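Talking Snack Drawers with Alois Fuchs

April 6, 2025

I got to the Hitside building ten minutes early and Alois Fuchs was already in the kitchenette with his sleeves rolled up, wiping out a drawer. He didn't stop when I came in. "Sit, sit, have something," he said, and pointed with the cloth at a pile of candy on the counter. So I had a chocolate at nine in the morning, which set the tone nicely!

If you don't know Alois, he sorts things for a living. He started out in the stockroom at Gajdoš, the wholesaler, and these days he goes into offices and shops and family kitchens and puts their small stuff in order. Snacks are his favorite. I asked him why, expecting something about calories or waste, and he laughed at me.

"Because everybody has an opinion," he said. "You move the printer paper, no one writes to you. You move the M&M's from the left side to the right side and you have three emails before lunch."

He told me about the first big snack job he ever did, at Boltex in February a few years back. They had one deep drawer for a whole floor of people and it was all just thrown in there, bags on boxes on more bags. He took everything out and laid it on a table and counted it, which is a thing he always does and which I would never have the patience for. The total was 923. "With the gum," he said. "I counted gum as one pack, not by the stick. I'm not crazy."

Of those, 103 were past their date. He kept a list (he still has the list, he offered to send it to me).
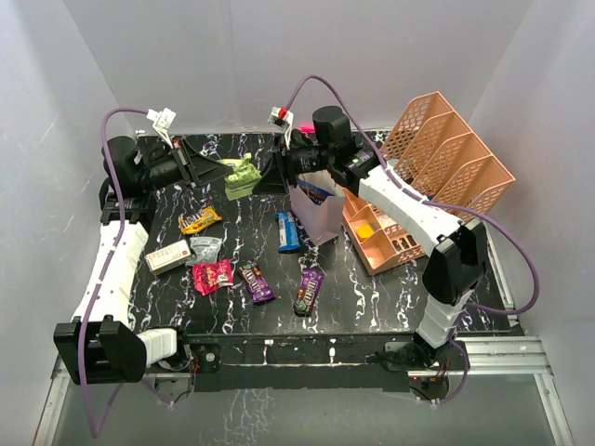
What he likes about small packets is that they're honest about how much room they need, except when they aren't. "A box, you know where you are with a box," Alois said. "It has corners. A packet is full of air. You stand it up, it falls down. You lay it flat, the next one slides off it." His answer is to lay everything out first, well apart, so you can see each thing, and only then decide what lives with what. He goes by size and shape before he even thinks about flavor. I told him I sort mine by color and he made a face like I'd confessed to something.

"Color is fine," he said after a bit. "Color is for people who live alone."

We talked for a long time about organizers. He's picky! He wants dividers you can see over and compartments a grown hand fits into, and he can't stand lids. He used to buy a tray from Drullero that he loved, and when he heard they were dropping it he ordered 200 of them on the spot. His wife was not thrilled. They were stacked in the hallway for most of a year and he's down to his last dozen or so, which he's saving for clients he likes.

I wanted to know about crumpled bags, because mine always end up crumpled and I never know if it matters. He says to smooth them once with the flat of your hand and leave it at that. Anything you've opened goes in front. Anything you're hiding from your kids goes in the box the tea came in, "and don't print that," he added, but then he said I could.

The biggest job so far was a break room with 694 pieces in it, counting sauces, and he did it in one afternoon with the radio on. Smaller than Boltex, I pointed out. "Boltex was a drawer," he said. "This was a room. It's different, your legs hurt." Fair enough.

Before I left he made me do one compartment myself. I put the chocolate in the back and the little boxes along the side and stood there feeling pretty good about it. Alois looked at it, said "okay," and moved two things. I asked what I'd done wrong and he said nothing, he just likes the fruit ones where he can reach them.

He's at Hitside again next week to do the cupboard over the sink, and after that it's tea bags, which he is dreading.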